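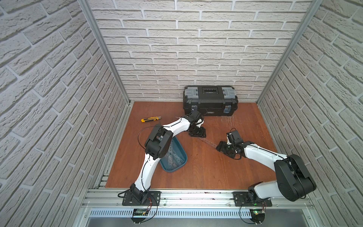

Nantana Khunthong writes that the iron should never touch a satin lapel, cloth or no cloth, and that the earlier version of these notes was too relaxed on the point. She has a peak-lapel dinner jacket with a permanent shine mark 11 millimeters long to support her view. The section on facings has been changed accordingly.

Dinner jackets and evening trousers: home care
Zomville Garment Notes, revised July 6, 2019

After wearing

Empty all pockets, including the ticket pocket. Remove studs and links before taking off the shirt cuffs. Hang the jacket on a shaped hanger with shoulder ends at least an inch and a half thick, and leave it in open air overnight. A hanger measuring 18 inches across suits most jackets in sizes 42 to 46. If the hanger ends push into the sleeve heads, it is too wide.

Trousers hang from the hem in a clamp hanger with felt pads. Match the creases before closing the clamp. Braces come off first.

Brushing

Use a natural bristle brush with a flat face. Brush against the nap once, then with it, working from the collar down. Turn the collar up and do the underside, where skin residue collects. Do not brush satin or grosgrain facings. Wipe them with a dry microfiber cloth, following the direction of the weave.

Velvet jackets are brushed with the pile only, and with less pressure. A crushed patch on velvet is treated with steam from the wrong side and then left alone until fully dry.

Steaming

Hold the steamer head two inches from the wool and keep it moving. Start at the back panel. Sleeves are steamed hanging, with a rolled towel inside to prevent a crease from forming along the outer edge. The chest canvas in a better jacket is shaped by hand, and heavy steam will relax it. Keep to short passes over the chest.

Satin facings get no iron and no direct steam. A rumpled lapel usually recovers after a night on the hanger in a humid bathroom. If it does not, take it to a presser who handles evening wear.

Stains

Champagne and white wine dry clear and turn yellow over several months. Blot with a cloth dampened in cool water, and tell the cleaner where the spot is even if it can no longer be seen. Makeup on a collar is lifted with a dry makeup sponge. Water makes it spread. Leave candle wax to harden, scrape it with the back of a spoon, and stop there.
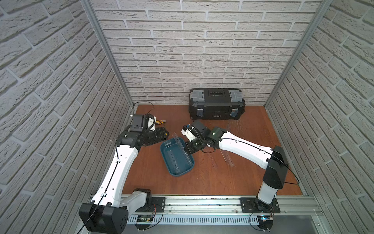 How often should a dinner jacket be dry cleaned?
Once a season is enough for a jacket worn four or five times. Send the trousers at the same time so that both pieces fade at the same rate.

Storage

Put the suit away clean. Use a cotton garment bag, closed at the top and long enough to cover the trousers. Plastic from the cleaner goes in the trash the same day. Cedar blocks need a light sanding each November to bring back the scent, and should not touch the cloth.

Shirts with a pleated or piqué front are stored unstarched. Bow ties are untied and laid flat. Patent shoes take trees and a wipe with a barely damp cloth, followed by a dry one. Ordinary wax polish clouds the surface.

Spare buttons

Covered buttons are hard to match later. Keep the spares in a labeled envelope with a clipping of the facing, and write the tailor's order number on the outside.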